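Notebook, cell 2, September
Rules for changing a scene between recording blocks

Went back through the Moussa set this morning before starting anything new. 1,538 episodes on the disk, 44 of them flagged. Of the flagged ones, 29 have the same fault: the log sheet names a layout that was no longer on the floor. Somebody swapped a part and carried on under the old layout number. The rest are ordinary drops and one bad calibration.

Rules as they stand from today. The Tuta cell can copy them or argue.

1. A layout number covers everything inside the rails, walls and hanging items included. Change any of it, new number.
2. Parts that come as a set get logged piece by piece. "Bottle, complete" is no use if the collar is off.
3. Both arms to rest and torque off before a hand goes past the front rail. Pausing in Olix does not count as torque off. It holds position and will resume if the other station hits the key.
4. Cables checked by eye at every layout change. Any loop that catches when the elbow is moved by hand gets re-tied before recording.
5. Block limit is 900 seconds, then stop and compare the floor with the sheet.

Grestetti's checklist has a line about wiping down surfaces between blocks. Left it out, we do that at end of day.

Still open: whether two identical parts need separate names. I tried "cap A" and "cap B" and lost track of which was which by the third block. Position names (front, rear) might hold up better, but they go stale as soon as one is moved. Will try it both ways on the next layout and compare the sheets.

Also need a spare copy of the sheet at the second station.
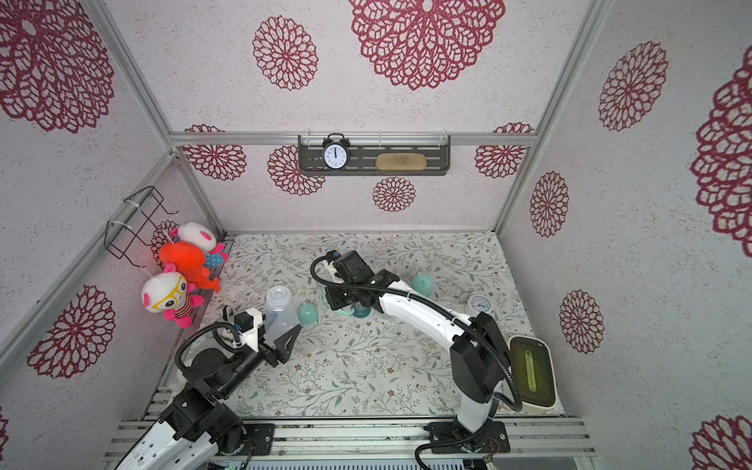 Rule 2 was the slow one to apply today. The feeding set goes down as separate lines: clear bottle upright, left of center; teal ring with the dark blue cap; two mint-teal domes, one near the bottle and one farther back. The white gauge gets its own line. Under rule 1 the wall items go on the same sheet, so the three plush toys on the left rack are listed top to bottom, then the clock and the sponge on the shelf. The sheet needs more rows. Will redo the template before the next block.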